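Section 4. Working Alongside the Tube Handling Cell

Revision issued June 22, 2022. Applies to the Cevel tube handling cell as installed in the sample reception room at Filladthorpe.

4.1 Purpose of this section

This section explains how daily duties are divided between reception staff and the cell. It is to be read by all bench staff, shift leads, and trainers before the cell is used for routine work. Mechanical set-up is covered in Section 3 and is not repeated.

Picking up, moving, and setting down tubes is assigned to the cell. Staff remain responsible for identifying samples, judging their condition, and deciding what is released to the laboratory. No member of staff may be asked to match the pace of the cell.

4.2 Changes to bench duties

Bench staff no longer transfer tubes by hand during a run. Each shift has one cell attendant and one bench reviewer. The two roles are to be exchanged every 2 hours so that no one spends a full shift watching the machine.

The manual bench stays in service. Staff are to work one batch by hand each week to keep the skill current. The batch is to be entered in the training log under the name of the person who completed it.

4.3 Starting a run

1. Confirm that the previous run has been closed on the panel and that the attendant's name has been changed.

2. Check the work surface for liquid, broken tubes, and loose caps. Wipe the surface with the approved cleaner.

3. Inspect the inner edges of both gripper fingers. If residue is present, follow the cleaning steps in 3.6.

4. Place the tubes for the run inside the marked area. Do not exceed 89 tubes.

5. Close the guard and select the batch on the panel.

6. Press Start and remain at the station until the first tube has been set down.

CAUTION: Do not reach past the guard to straighten a tube while the arm is powered. Press Pause and wait for the steady amber light.

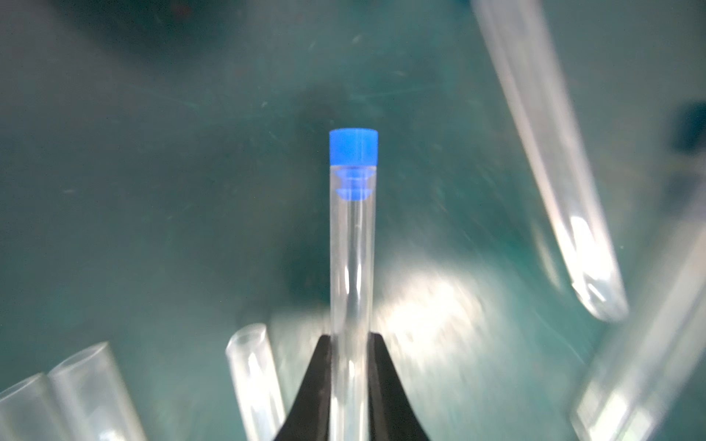 4.4 Responding to a stopped run

The cell stops when it cannot confirm its grip or when the attendant presses Pause. A stop is not recorded against the attendant.

1. Read the message on the panel before opening the guard.

2. If a tube is still held by the gripper, support it with a gloved hand and select Release.

3. Move the tube to the review rack. The bench reviewer decides whether it may be returned to the run.

4. Close the guard and select Resume.

5. After a third stop in the same batch, end the run and complete the batch by hand.

Note: A cap that appears tilted or partly seated is to be treated as unsealed. Pass the tube to the bench reviewer.

4.5 Records and staffing

The panel stores the number of tubes moved and the time of each stop. These records are used for maintenance and may not be used to assess individual performance. Requests to view them are to be sent to Natalie Rudd, Reception Services.

During the trial period at the Hulme site, the cell handled nearly 200 tubes on a typical shift. Staffing levels at Filladthorpe will not be changed on the basis of that figure. Working arrangements will be reviewed in September with Colin Ashworth and the staff representatives.

4.6 Training and contacts

Attendants must complete the two-part course before working without supervision. Bookings are made through Ashley Wainwright. Technical faults that cannot be cleared under 4.4 are to be reported to Villads Damgaard at Flellard, extension 279, with the panel message written out in full.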